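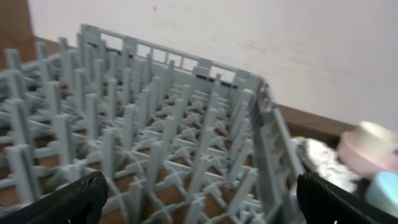

Gray rack, pegs and back rail, on the wood table

Subject: Re: [smallkitchens] dish racks that fit on a table and not a counter
List: smallkitchens
Sent: Tuesday, 9:40 pm

> I'm down to 4 feet of counter after the Guseck stove went in (yes, I know,
> I was warned) and the old two-tier rack has to go. I'm looking at the gray
> plastic kind with the pegs, either the Marikar or something like it. Does
> anyone use one away from the sink? My questions are mostly about bowls. Mine
> are deep and they fall over in everything. Also does the open bottom drive
> you crazy, because I'd be putting it on a real wood table and I can already
> hear my mother about the water rings.
>
> And if anyone has figured out where chopsticks go, please share with the
> class.

Oh good, a topic I have way too many opinions on!

I've had a gray peg rack since March, and it lives on the table, because my counter is basically a cutting board with ambitions. Mine came secondhand so I can't swear it's the Marikar, there's no box and I never found a name on it, but from what you wrote it's the same idea. Lots of tall skinny pegs, a lattice floor you can see straight through, solid-ish sides and that rail along the back.

On the open bottom: yes, it drips straight through, and yes, it'll mark a wood table if you let it. I went through two phases. Phase one was a folded dish towel underneath, which worked until the towel was soaked and then I had a wet towel sitting on wood all night, so really I'd just invented a slower water ring. Phase two is that I shake everything hard over the sink first and give it a pass with a towel, and the rack is more for parking things than for draining them. If you want to really drain in it, get a tray with a lip that's bigger than the rack. Belance used to sell a boot tray that would do it, and I think somebody posted here about cutting one down, but I couldn't find it in the archive (2,227 messages and the search only likes subject lines, sigh).

Cleaning is the other thing. All those little crossings in the floor collect gunk, and a sponge just slides over the top. I use an old bottle brush and go along the rows — takes me as long as a kettle. Don't put it off for a month like I did.

Now bowls. Deep bowls don't go between the pegs, at least not in mine. I quit trying. I set them on top, upside down or leaning, whichever way they settle, and I give them one corner and leave the rest for plates. One bowl in there at a time is plenty for how I eat anyway. If you've got a stack of deep ones I'd say dry those by hand and don't fight it.

What made the bigger difference for me was the stuff next to the rack. I keep the whole place setting on a tray right beside it, so things move over as soon as they're dry and I eat off the same tray. No cupboard in between! It's a lazy system and I love it.

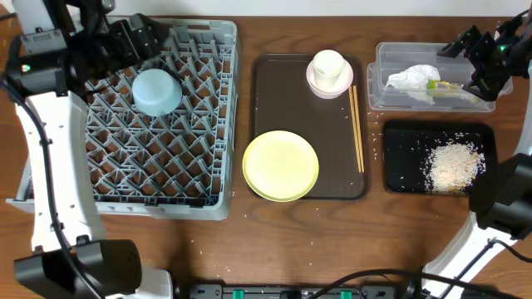

The brown tray with the rounded corners is the one I'd save in a fire. Yellow plate at one end, the cup on its pink saucer at the other, and the chopsticks just lie along the side. So that's my answer on chopsticks: they don't go in the rack at all. They slip through the pegs or poke out of the floor and drive me nuts. I wipe them, lay them on the tray and they're where I want them at dinner.

The one downside is crumbs and rice. I keep uncooked rice out in a little black tray at the far end so I can pick through it before it goes in the pot, and the grains travel. They get on the brown tray no matter what I do. The low rim is good for that, though, you just carry the tray to the sink and tip it. Clear plastic box next to it is for odds and ends, tissues and snacks and whatever I emptied out of my pockets. I like being able to see in, otherwise it turns into a drawer.

For size, measure your table with the tray next to the rack before you buy. I had a 48 inch table in mind when I moved and I'm glad I didn't go any smaller. Leave yourself room to set down a pot, too.

Somebody mentioned the Tetgate folding rack a while back. I borrowed one for 2 weeks and gave it back. It folds nice and flat but it walked across the table every time I pulled a plate out. Maybe it's better on a counter with some grip?

Anyway, tell us what you end up with, and how deep are those bowls, exactly? If they're more like serving bowls I might have to take back everything I said about the corner.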